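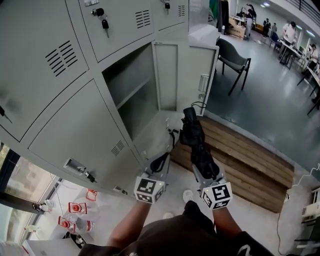

Kuvport Athletic: statement on ownership, finances and the weeks ahead

1/17
Kuvport Athletic Football Club wishes to update supporters on the sale of the club. We recognise that much has been written elsewhere in recent weeks. The posts below set out what the club is able to confirm at this stage.

2/17
The board has accepted an offer from Ondodine Holdings for a majority of the shares. A contract has been signed. The sale is not complete, and the present owners remain responsible for the running of the club until it is.

3/17
Completion depends on the league's approval of the new owners and on the agreement of the council, which holds the freehold of the ground. Both bodies have received the papers they asked for. Neither has given the club a date for its decision.

4/17
Ondodine has lent the club a sum to meet its running costs during this period. The loan is not secured against the ground, the training pitches or any player's registration. Should the sale fall through, it would be repaid over 2 years.

5/17
Wages for August were paid late to players and to some office staff. This should not have happened and the club apologises to everyone affected. All of those wages have now been paid in full, and the money for September is already in the club's account.

6/17
The club can also confirm that it owes money to a number of local firms. Each has been written to separately with a proposed timetable for payment. Any supplier who has not received a letter should contact the finance office by email, quoting the number of the unpaid invoice.

7/17
Anca Toma has been appointed interim chief executive and will remain in post until the sale is settled one way or the other. She has no shareholding in the club and no connection with the buyer.

8/17
Statement from Anca Toma: "My first duty is to see that bills are paid on time and that supporters are told the truth about where we stand. There will be matters I cannot discuss while lawyers are still at work. Where that is the case I will say so plainly."

9/17
On season tickets: 681 were sold before the summer deadline. Every one of them remains valid for all home league matches, whoever owns the club. Holders do not need to do anything, and no new card will be issued.

10/17
Supporters who bought on the instalment plan will see their payments taken as normal. The payments are collected by Kivo on the club's behalf and held in a separate account – they cannot be used to meet older debts.

11/17
On the playing side, the league has placed the club under a registration embargo. Under its terms we may sign players on loan or without a fee, up to a limit of 3, and each signing must be approved by the league beforehand. Players already under contract are not affected.

12/17
The manager, Mr Pascu, has been kept informed throughout and has the full support of the board. Reports that he had offered to resign are incorrect. He will continue to speak to the press before and after matches in the usual way, but he has been asked not to answer questions about the sale, and we would ask reporters to respect this.

13/17
The women's team and the under-18s will fulfil all of their fixtures. Travel to away matches has been booked and paid for up to the winter break. The holiday coaching courses for younger children are run by the club's charity, which has its own accounts and its own trustees, and these will go ahead as advertised.

14/17
There has been a good deal of comment on whether the ground might be sold for housing. The lease has many years to run and allows the land to be used for sport only. Any change would need the council's consent after a public vote at a full meeting. The buyer has stated in writing that it does not intend to ask for one.

15/17
The club will hold an open meeting for supporters in the main stand lounge, starting at 7 in the evening. The date will be announced once the league has replied, so that fuller answers can be given. Questions may be sent in beforehand through the supporters' liaison officer. Those that are not reached on the night will be answered in writing on the website.

16/17
We are aware of several fundraising pages which use the club's name and badge. The club did not set these up and has received nothing from them. Supporters who wish to help are asked to buy match tickets or goods from the club shop, which is open on match days and on weekday mornings.

Staff in the ticket office and the shop have received some very unpleasant calls. They have no part in the sale and hold no information beyond what is given here. Complaints should be addressed to the board in writing.

17/17
A further statement will be made when the league or the council gives its decision, or at the end of September if neither has done so by then. It will appear first on this account and on the club website. Until that time the club will make no further comment on the sale.

Issued on behalf of the board of directors, Kuvport Athletic Football Club.

Added to 6/17, following replies: the finance office can deal only with invoices addressed to the football club. Invoices for the bar and for private functions should be sent to the catering company named on the order, as that company keeps separate books.

Added to 9/17: junior and concession season tickets are included in the figure given and are valid on the same terms. Home cup ties have never formed part of the season ticket and will be sold separately. Holders will be able to reserve their usual seats for those matches for 2 days before general sale begins.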